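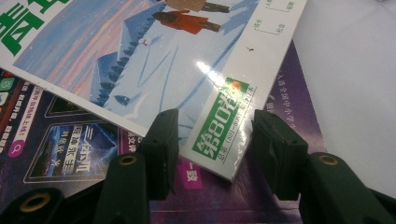
第80期和一本紫色封面的杂志叠在白色桌面上

期刊杂志整理与白色桌面清洁

栏目：居家收纳 纸品与桌面
适用：家里订了一两种以上期刊、杂志常年堆在餐桌或书桌上的住户

期刊这类东西的麻烦在于它按时来。书买一本是一本，期刊订了一年，信箱就会一直往外吐。看完的没地方去，没看的压在看完的下面，过一阵子桌子的一角就固定归它们了。本页前半部分讲怎么把桌上的杂志理清、存好，后半部分讲白色桌面怎么擦，中间夹一些零碎的办法，按需要看即可。

一、动手之前

把家里各处的期刊拿到同一张桌子上来。常见的地方有床头、沙发缝、马桶水箱上、车后座、孩子书包的夹层、玄关的鞋柜顶上。分几次理容易理重，同一种刊物这边留一套那边扔一套，到头来缺期。

桌子先用干布抹一遍。光面封面在有细沙的桌上拖动，封底会出现一道一道的划痕，对着灯看很明显。拿杂志的时候用两只手托着往上提，不要贴着桌面推。

需要的东西：干的细纤维布两块，软毛刷一把（旧的化妆刷、油漆刷都可以，毛要软），铅笔一支，橡皮一块，立式文件盒若干，纸绳，美纹纸胶带。不需要湿巾。湿巾对纸品没有用处，后面讲到。

手要洗净擦干。刚抹过护手霜的手碰亮面封面会留指印，碰哑光封面会留更难去的油印。护手霜等理完再抹。

二、怎么分

先按刊名分，再按期号分。顺序不要反过来。先按期号分的话，不同刊物的同一期会混到一起，后面还得重来。

期号的位置各家刊物不一样。有的在封面右下角的标签里，有的在书脊，有的藏在刊名旁边的小字里，还有的只印在版权页。分之前先把每种刊物的期号找到，找准一次，后面都看同一个位置，速度快很多。封面上标着“第80期”这种连续编号的叫总期号，从创刊一直往后排；另一种是每年从第1期重新起算，必须连年份一起看。两种编号混在一张单子上会看糊涂，登记的时候要写清楚是哪一种，总期号前面加个“总”字就够了。

有些刊物两种编号都印。存放时选一种用到底，建议用总期号，缺哪一本一眼能看出来。

没有书脊的薄册子（骑马钉装订的那种）立起来以后看不到期号。可以在左上角靠近钉子的地方用铅笔轻轻写上，写在封底内侧也可以。不要用圆珠笔，圆珠笔在铜版纸上不容易干，合上以后会印到对面一页去。也不要贴不干胶标签，两三年以后胶会发黄、渗到纸里，揭的时候连封面的覆膜一起带下来。

增刊、别册、海报、读者调查卡，这几样单独放一堆。增刊夹回原来的那一期，海报看下一节，调查卡过期的直接进废纸。

理到一半有事要走开，用美纹纸胶带在桌面上给每一堆划个位置，胶带上写刊名。回来接着理，不用重新认。美纹纸在桌面上不要过夜，揭晚了会留胶。

三、留还是不留

没有统一标准，下面几条可以拿来参考。

资讯类的，讲新产品、新店、当季活动的，过了一年基本没有再翻的必要。
连载类的，要留就留全，缺了中间几期的，留着意思不大，可以去旧书摊补，补不到再决定。
菜谱、编织、木工这类工具性质的，剪下用得着的几页，其余处理掉。
儿童刊物，孩子自己挑。大人挑走的那本，过两天一定会被问起。
有自己文章、照片、认识的人的，留。
封面好看的，可以只留封面。

还拿不准的放进一个纸箱，箱子外面写上月份，比如九月，来年九月没有打开过就整箱处理。这个箱子只能有一个，满了就不许再放。

我自己家的总量控制在两个格子。格子满了要放新的，就得先抽旧的出去。靠数目管不住，靠格子管得住，格子的边在那里摆着。

四、封面除尘和去污

亮面封面（覆了光膜的）：干细纤维布顺着一个方向擦，从书脊往切口擦。来回擦会把灰揉进书脊的折痕里。有指印的地方哈一口气再擦。饭粒、糖渍一类干在上面的，用指甲垫着布慢慢顶下来，顶不动的用棉签蘸一点点清水，拧到几乎是干的，只点在污渍上，五秒以内擦干。

哑光封面：只用软毛刷。哑膜擦多了会发亮，一块亮一块不亮，比脏还难看。铅笔印用软橡皮，橡皮先在白纸上擦干净再用。

没有覆膜的纸封面：刷子刷，刷完就停，别的不要试。

不论哪种封面，湿巾都不合适。水分太多，纸边吸了水会起波浪，干了也压不回原样。带酒精的湿巾还会把彩色墨蹭下来，深紫、深蓝、大红这几种颜色掉得最厉害，掉下来的颜色接着就沾到旁边浅色的那本上。

深色封面和浅色封面长期贴着放，天热的时候也可能互相沾色，两本覆膜粘在一起。夏天温度高的房间，可以在中间隔一张白纸。打印废纸不行，打印那一面的碳粉同样会沾。

咖啡杯的圆印，覆膜封面上擦得掉，没覆膜的擦不掉，不要费力气。

封面反光太强、看不清有没有污渍的时候，把杂志斜过来对着窗，换几个角度看。正上方的顶灯打下来，亮的那一块正好把脏的地方盖住，很容易漏掉。

五、卷边、折角、受潮

卷边的，反方向轻轻卷一下，放平，上面压一块平板，板上再压重物，压两天。不要直接把重物放在杂志上，会压出印子。

折角的，把角展平，上下各垫一张白纸，用勺子背面来回压，不要用熨斗。铜版纸遇热会起泡。

受潮的分两种情况。只是摸着发软，立起来打开成扇形，放在通风不见太阳的地方，一天翻两次。已经湿透的铜版纸要抓紧，页与页之间一旦干了就粘死，揭不开。每隔几页夹一张厨房纸，勤换。来不及处理的先装进密封袋放冰箱冷冻，腾出手来再一本一本拿出来弄。这个办法对要紧的几本管用，普通的就不用占冰箱了。

有霉味没有霉点的，放进大的带盖塑料箱，箱子角上放一碗小苏打，碗和杂志不要挨着，盖好，放一个星期。有霉点的拿到室外刷，戴口罩，刷完单独存放，和别的书隔开。霉点多的不留。

生锈的钉子，骑马钉装订的册子常有。锈不重的不用管；锈水已经染到纸上的，用平头小起子从中缝里把钉脚扳直，退出来，换成白棉线，穿原来的孔，在中缝里打结。结打在里面，外面不硌手。

六、立着放还是平着放

有书脊、厚度超过一支铅笔的，立着放。
薄的、骑马钉的，装进立式文件盒再立着，或者平放。
开本特别大的，平放。

平放的话一摞不要太高，抽底下的那本时上面的不至于倒就行。书脊和切口交替着放，几本朝左几本朝右，整摞才是平的，全朝一个方向放，书脊那边会越来越高，最后歪掉。

大小不一的两本叠在一起，大的在下，小的在上，边对齐一个角。斜着搭在一起时间长了，下面那本的封面会出现一条斜的压痕，颜色深的封面尤其显眼。临时放一下没有关系，放上一个夏天就有印子了。

文件盒不要塞满，也不要太空。塞满了抽的时候会把封面刮坏，太空了里面的杂志会弯腰，弯久了回不来。空出来的地方拿一块硬纸板顶着。

盒子的选择：

Traleck的纸质立盒，侧面有斜口，抽取方便，敞口落灰，适合还在看的那一年。高度够放常见的大开本，开本再大的上面会露出一截。
Novo的带盖盒，盖子是翻的，落灰少，占的深度比较大，浅的书架放不进，买之前量一下书架深度。
Trornby的塑料立盒，能擦洗，放在厨房里装菜谱用得上。底面比较滑，放在玻璃搁板上需要垫一条防滑垫。

三种我都用着，没有哪一种处处都好。家里有装早餐麦片的大纸盒，斜着剪掉一个角，外面包一层牛皮纸，也能用一年多。

七、位置

太阳直晒的书架不放。窗边的封面，粉色和浅紫最先褪，蓝色最后，所以晒过的封面往往发青。
暖气、电暖器旁边不放，书脊胶会变脆，翻开的时候掉页。
厨房水槽下方不放。
外墙的墙根不放，冬天结露。非放不可的话离墙留一掌宽，底下垫高。
卫生间只放打算扔的。

常看的放坐着伸手够得到的高度，存档的放最高一格或者床底。床底的要装带盖的盒子，盒子朝外的一面写上刊名和期号范围，用铅笔写在美纹纸上贴着，改起来方便。美纹纸隔一年换一次。

八、登记

杂志不多的不需要登记，书架本身就是登记。多的话，一种刊物一张卡片，正面写刊名和开始收的期号，背面只写缺哪几期。只记缺的，不记有的，卡片很久都写不满。去旧书摊的时候把卡片拍下来带着。

借出去的，在原来的位置插一张硬纸条，写上谁借走的。还回来了把纸条抽掉。纸条露出来一截，平时经过看得见，想得起来去要。

用表格登记的，列不要设太多。刊名、期号、存放位置，三列够用。我以前还设过“内容摘要”一列，填到第44行就再没有填过。

九、剪页

剪页用裁纸刀和钢尺，底下垫切割垫，不要直接在桌面上裁。白色桌面上的刀痕会积灰，变成一条黑线，擦不出来。没有切割垫的，用一块厚硬纸板代替，裁几次换个位置。

从靠近中缝一指宽的地方下刀，给后面打孔留出位置。骑马钉装订的，直接把钉子退掉，整张取下，比裁省事，不过对面那一页也会跟着下来，先看看对面那页要不要。

剪下来的页装活页袋，按用途分，菜谱归菜谱，编织图归编织图。不要按来源分，用的时候没人会记得是哪本刊物上的。页边用铅笔写上刊名和期号，以后要找前后文能找得到。

海报和折页尽量少折。原来有折痕的按原来的折，折痕处容易断，在背面贴一条薄的无酸纸胶带。卷起来存的，图案朝外卷，打开的时候四个角往下趴，挂墙上比较服帖。

十、不要的怎么处理

先翻一遍。夹在里面的东西比想的多：书签、购物小票、车票、没寄出去的卡片、钱。抖一抖是不够的，要从后往前翻一遍。

有收件地址的塑封袋，把地址那一块剪掉再扔。塑封袋不和废纸放在一起。
附送的小样、光盘、塑料玩具取下来，单独处理。
铜版纸很沉，捆的时候一捆提起来觉得有点重就该停了，绳子勒手，容易断。纸绳十字捆，结打在侧面，打在正面上下楼梯时会磕腿。捆好就放到门口去，放在书架旁边的，过几天总会被拆开又抽回去几本。

近期的可以送给理发店、牙科诊所的等候区，事先问一声对方收不收。孩子的刊物送给楼里年纪小一点的孩子。

旧杂志在家里的用处：垫猫砂盆不行，铜版纸不吸水；塞湿鞋也不行，同样的道理，要用报纸。包易碎品可以，外面一层用铜版纸撑着，里面一层用软纸。削水果时垫在下面可以，果汁渗不下去，削完连皮一起卷走。包书皮可以，大开本的跨页最好用。擦玻璃不要用，会留油墨。

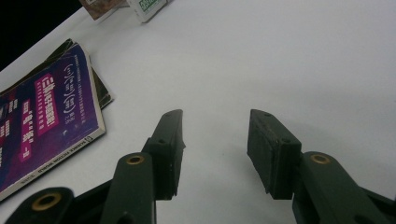

白色桌面，中间一带有浅浅的暗印

十一、白色桌面怎么擦

杂志理完，桌子顺手擦掉。白色桌面上的印子大多很浅，正着看不明显，弯下腰从侧面迎着光看才看得清。擦之前先看一遍，认清位置，不然擦了半天在擦干净的地方。

淡灰色的一片，常见的来源有手腕和袖口的磨蹭、书和杂志的封底、铅笔粉、电器的橡胶脚。来源不同，办法不一样，按从轻到重的顺序试，前一个管用就不要往下走。

第一步，干布。浮灰占一大半，干布就能带走。不先擦干灰就上水，灰变成泥，抹得更开。
第二步，拧干的湿布，清水。擦完立刻用干布跟一遍，不留水迹。
第三步，一盆温水里滴两滴洗洁精。布浸湿拧干，擦，清水布再擦一遍，干布收尾。清水那一遍不能省，洗洁精留在桌面上发黏，第二天灰全粘上来，比没擦还脏。
第四步，小苏打加水调成糊，用手指裹着布蘸一点，只擦有印子的地方，打小圈，手要轻。擦完清掉。亮面的桌面慎用，先在桌子背面或者靠墙的角上试一小块，干了以后看有没有发乌。
第五步，橡皮。鞋底印、橡胶脚印、皮带蹭上去的黑道，普通白橡皮效果很好，顺着印子的方向擦。

纳米海绵（魔术擦）放在最后。它本身就是很细的磨料，擦得掉是因为磨掉了一层。白色哑面的桌子用一次看不出来，用多了那一块会发亮。亮面的反过来，会发雾。一定要用的话沾足水，不要用力，不要每次都擦同一个地方。

下面几样不要用在白桌面上：
钢丝球。
洗衣粉，颗粒化开之前会划。
漂白水，有的板材封边会发黄，金属桌腿沾到会锈。
带颜色的抹布，新的尤其不行，红的蓝的都会掉色。
去污粉加湿巾一起用，粉会卡在湿巾的纹路里，等于砂纸。

十二、几种具体的印子

油墨印。杂志、报纸、宣传单受潮以后印到桌面上的，先用橡皮，不行再用棉片蘸酒精，点上去停两三秒，往一个方向抹走，换一面干净的再抹。不要打圈，打圈会把颜色推开。

圆珠笔。酒精，同上。时间越短越好去。

油性记号笔。用白板笔在原来的笔迹上面描一遍，趁没干擦掉，能带下来大部分。剩下的用酒精。

不干胶残留。吹风机热风吹软，用旧的塑料卡片刮。刮下来的胶搓成团，用胶团去粘剩下的胶。最后抹一点食用油，等几分钟，洗洁精水擦掉。

胶带印发黄的。黄色已经渗进表面的，去不掉，不要再磨了。

茶和咖啡。小苏打糊敷两分钟，擦掉。不要敷着去做别的事情，干在上面更难清。

姜黄、咖喱。先按油渍处理，洗洁精水擦两遍，剩下的黄色留给太阳。桌子能搬到窗边的搬过去晒半天，会淡很多。

热锅底的白圈。要看桌面是什么做的，油漆木面上的白圈是水汽，垫一块薄棉布，吹风机低温慢慢吹，有时候能退。合成板材的鼓包退不了。

指甲油。不要直接上洗甲水，很多白色面板遇到洗甲水会化。等干透了用塑料卡片轻轻铲。

刀痕里的黑线。牙刷蘸洗洁精水顺着刀痕刷，刷完用布吸干。能淡一点，全白是回不去的。

铅笔粉。先吹，再用干布按着沾，最后才擦。直接擦会抹成一大片灰。

十三、抹布

擦桌子的布和擦灶台的布分开，颜色也分开，浅色的擦桌子，深色的擦灶台。灶台的布就算看着干净也带油，拿来擦白桌子，擦完是一层薄膜，当时看不出来，灯一开全是一道道的弧线。白桌子越擦越花，多半是这个原因。

细纤维布不要加柔顺剂洗，加了不吸水。洗完摊开晾，不要搭在水龙头上。

一块布对折两次，有八个面可以用，脏了翻一面，八个面用完再去洗。一块布攥成团擦整张桌子，后半张是拿前半张的灰擦的。

Szilágyi的棉麻布我用来收尾，起毛少，头几次要先过水，新布不太吸水。厚的那种不好拧，买薄的。

十四、桌面日常

桌上不设“先放一下”的地方。要设也设在托盘里，托盘满了就清。期刊拿进门，塑封当场拆掉，袋子当场扔掉，广告页当场抽掉，剩下的本子放进“在看”的立盒。拆封这件事拖到晚上就会拖到下个星期。

笔、剪刀、胶带放在同一个杯子里，杯底垫一块圆的毛毡，不磨桌子，杯子转起来也没有声音。

桌垫要用的话选浅色的，底面不能是深色橡胶。深色橡胶垫在白桌上压一年，会留下一个长方形的黄印，擦不掉。透明软垫也会有类似的问题，天热的时候粘在桌上，隔一段时间掀起来透一透，两面都擦干再放回去。

电器的脚、台灯的底座，下面都贴上毛毡。每次擦桌子挪一挪，不要永远绕着擦，绕着擦的那一圈最后会成为一道边。

白桌子配的椅子，扶手高度要留意。扶手顶着桌沿，深色的扶手会在桌沿蹭出一条黑道。扶手上包一层浅色布条，或者把椅子推进去的时候停在碰到之前。

十五、时间安排

每天：睡前把桌面上的杂志归进立盒，干布抹一遍，两分钟。
每周：星期六上午，洗洁精水擦一遍桌面，看一眼“在看”的盒子，看完的移到存档。
每月：抽一种刊物对一下期号，补卡片。
每季：文件盒整个拿下来，擦搁板，盒子里面的灰倒掉。雨季过后多做一次，翻开几本闻一闻有没有霉味。
每年：换美纹纸标签，处理那个写了月份的纸箱，决定要不要续订。

续订之前看一下这一年的存刊，翻过的有几本。没拆封的超过一半的，停一年，想看了再订，或者去图书馆看。很多图书馆的期刊阅览室当期和过刊都有，过刊要到服务台登记才能取。

十六、几点补充

有网友留言说文件盒立在书架上老是往前滑。搁板前沿贴一条窄的透明防滑条即可，贴在离边缘一指宽的地方，太靠外会粘灰。

还有人问覆膜封面起了气泡怎么办。用细针在气泡边上扎一个孔，隔着白纸用指腹把空气往孔的方向推出去。推平以后压一晚上。膜已经翘起来的，翘的部分剪掉，不要用胶水粘，胶水会把下面的纸弄皱。

家里有小孩在桌上画画的，画纸底下垫一本不要的旧杂志，封面朝下，水彩笔渗过来也到不了桌面。杂志比报纸好，报纸自己会掉墨。

养猫的，平放的一摞杂志会被当成睡觉的地方。最上面放一块硬纸板，猫毛和爪印都在纸板上，脏了换纸板。

搬家装箱，期刊用小箱，书脊朝下，空隙塞软纸。箱子外面写刊名，到了新家先不要拆，等书架擦干净、干透了再拆。潮湿的新搁板会把最底下那几本的底边吸湿，起了波浪就压不平了。

本页编号1231，浏览1809次。转载请保留图片说明。

相关页面：
旧报纸的存放
儿童绘本破页的修补
玻璃桌面的水迹
抹布的清洗与更换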